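Veres salvage and hull works – progress report, August

To: the Parkley Harbour Fund
From: Mieczysław Kaczmarczyk, Parkley yard

Short one this time, tide waits for no one and I'm typing between phone calls. Full costings to follow by Friday.

Where we are

The Veres is off the mud and alongside. Refloated on the second attempt. First attempt the towline chafed on the old dolphin and we stopped before it parted. Second go went on the night tide, 20 minutes either side of high water, and she came off stern first with the Gitov pulling and the workboat holding her head. No one hurt. Nothing lost overboard except a boathook.

She's now on the inner berth, port side to, with a boom round her. Harbour office happy with the boom. They'd like it left until the tanks are certified clean and I've said yes.

Hull

Worse than the diver's first look, better than I feared. Three places need steel:

- forward, under the chain locker, a long crease with a split weld at the after end
- midships port, two small holes close together, where she sat on the rock ledge
- skeg, bent, and the shoe is cracked through

Cement boxes are on the first two and holding. Pump runs for a few minutes each morning and that's it. The skeg can only be looked at properly once she's out of the water. Surveyor wants the rudder drawn too. That wasn't in the original scope, see Money.

Frames behind the midships damage are sound apart from one. We'll crop and renew that when the plate comes off.

Fuel and oils

878 litres of diesel taken off before the refloat, plus the dirty water from the engine room bilge, kept seperate. All gone ashore by road tanker, paperwork in the office. Day tank still to be cleaned. Hydraulic oil untouched, system was tight. A light sheen was reported off the slip on the morning after the refloat. Went out to look, found nothing we could pin on the Veres, logged it anyway.

Engine

Water reached the bottom of the flywheel, no higher. Sump oil changed twice, turned by hand, turned on air. Starter motor and both alternators are scrap. Britinum have quoted for the lot and can deliver in 6 working days from order. Please can we have a yes on this one – the order is sat on my desk and the fitter is here now, he won't be later in the month.

Slip booking

We have the big cradle for the next spring tides. If we miss it the dredger goes on and we're waiting until she's finished. So the slip date drives everything. Steel is cut. Welder booked. Blocks need shifting to suit her keel, half a day's work.

Money

Under on towage (one tug, not two). Over on pumps hire, we had them longer than planned. The rudder and shaft work is new: 3,000 pounds on top, yard labour only, no parts. I'd ask the Fund to let us move the towage saving across first and then top up the remainder. Leokadia has the spreadsheet and can send it round.

Insurers have agreed the refloat costs in principle. Nothing in writing yet. Chasing.

Problems

Gangway. The one we have is too short at low water and people are climbing over the rail. I've put a stop to that, access is by the yard ladder with somebody standing by until a longer one turns up.

Parking on the quay during the lift. Needs a notice up. Will do.

Berth lights still out on the inner side. Reported, reported again.

Next

Tanks certified. Day tank cleaned. Blocks set. Haul out, pressure wash, surveyor on the same day if we can get him. Then plate off and we'll know the true extent. I'll ring the same evening and not wait for the next report.

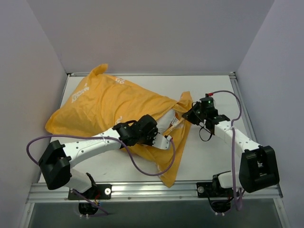
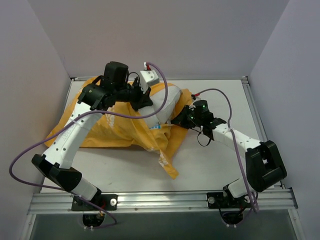 Comment added on circulation, Leokadia Olszewski: Mietek, fine to order the starter and alternators, I'll cover it from the engine line. The rudder I can't sign off alone. Can you split the labour between drawing the rudder and the shaft inspection, so the Fund can see what the surveyor asked for and what is ours? Also the tanker receipts I have don't include the bilge water, only the diesel. Need that one before the claim goes in.

Related reports
Veres: grounding and first response
Inner berth: lighting and ladders
Slipway cradle: winter repairs
Gitov: annual towing gear check

Last updated: August

Contact the yard office | © Parkley Harbour Fund | Back to top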